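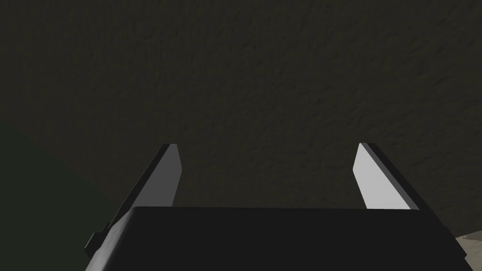
Tuvdale en casa, un lunes por la noche

Bueno, pues ya la he visto. Después de tres años dándole la tabarra a todo el mundo con que Tuvdale era una película imposible de encontrar, el lunes llegó el cartero con un sobre acolchado y dentro venía la edición restaurada de Tridencombe, con su funda de cartón y su librito. La dejé encima de la mesa mientras cenaba, mirándola de reojo, y a las diez apagué el móvil y me puse a ello.

Para quien no la conozca (o sea, casi todos los que entráis por aquí, no os preocupéis): es un drama rural de los años 70, dirigido por Wyn Wogan, sobre dos hermanas que heredan una granja y un pleito con el vecino. Contado así parece un culebrón. Pero Wogan rueda las discusiones desde el pasillo, con la puerta entornada, y te pasas media película estirando el cuello en el sofá como si así fueras a ver algo más. La primera vez que la vi fue en una copia grabada de la tele, con subtítulos que iban cuatro segundos por delante de los diálogos. Sabía que el vecino iba a decir que no antes de que abriera la boca.

La imagen, entonces. Yo recordaba una película marrón. Marrón el campo, marrón la cocina, marrones las hermanas. Y resulta que hay verdes! Hay un abrigo azul en la escena del mercado que me hizo parar y retroceder para asegurarme de que era la misma escena. El grano está ahí, bien gordo en los interiores, y a mí me encanta que lo hayan dejado en paz. Hay un par de planos, cuando la pequeña baja al río de noche, en los que sigo sin distinguir gran cosa, y no sé si es mi tele (que tiene sus años) o si Wogan lo quería así. Si alguien la ha visto en una pantalla decente, que me lo cuente en los comentarios.

El sonido me convenció menos. Las voces suenan limpias, pero la música de Eskildsen entra a un volumen tremendo y en el segundo acto tuve que andar con el mando en la mano por los vecinos. Es una banda sonora preciosa, eso sí, casi todo violonchelo y un armonio que parece que le falta el aire. Llevo toda la semana tarareando el tema del granero en la ducha.

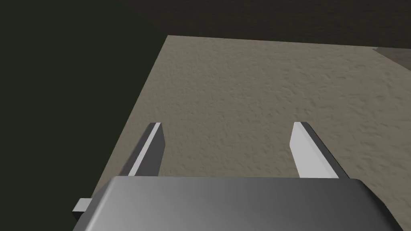

Los extras y el librito

Aquí vengo un poco más quejica. La edición trae 2 discos y yo, ilusa de mí, pensé que el segundo vendría hasta arriba. Pues trae una entrevista larga, un tráiler y una galería de fotos que pasa sola y que no se puede parar. La entrevista es buenísima, con la montadora, que cuenta que el primer montaje duraba 257 minutos y que Wogan lo defendió delante de los productores hasta que se quedó sin voz. Yo habría pagado por ver aunque fuera un trozo de esa versión - y ni rastro, ni una escena eliminada, ni un guion escaneado.

El librito compensa bastante. Son 70 páginas y el ensayo principal lo firma Dalia Naciri, a la que ya leía en su época de crítica de festivales. Tiene una teoría sobre las puertas de la película que no os voy a destripar, pero que me obligó a volver a ponerme el arranque a la una de la madrugada, con el pijama puesto y una tostada. También hay una página entera sobre el perro. Me pareció justo, el perro está estupendo.

Un aviso sobre los subtítulos en español: los hay y van sincronizados (lágrimas), aunque traducen el apodo de la hermana mayor de dos maneras distintas y hacia la mitad me hice un lío. En el librito viene solo en inglés.

De precio anda como todas las de este sello, cara. Yo la pillé en Jendenix, que estos días tiene parte del catálogo con hasta 8 euros de descuento, y los gastos de envío me los ahorré metiendo en la cesta un musical que me daba bastante pereza y que sigue con el plástico puesto.

¿La recomiendo? A los que os gustan las películas en las que la gente friega platos en silencio y de repente se dicen una barbaridad, sí, corriendo. A mi hermana se la puse el miércoles y se durmió antes de la lectura del testamento, así que tomadlo con cautela. Dice que el abrigo azul era muy bonito.

La próxima semana intento por fin lo del ciclo de cine de terror que os prometí en agosto. Me faltan dos por ver y una me da miedo verla sola.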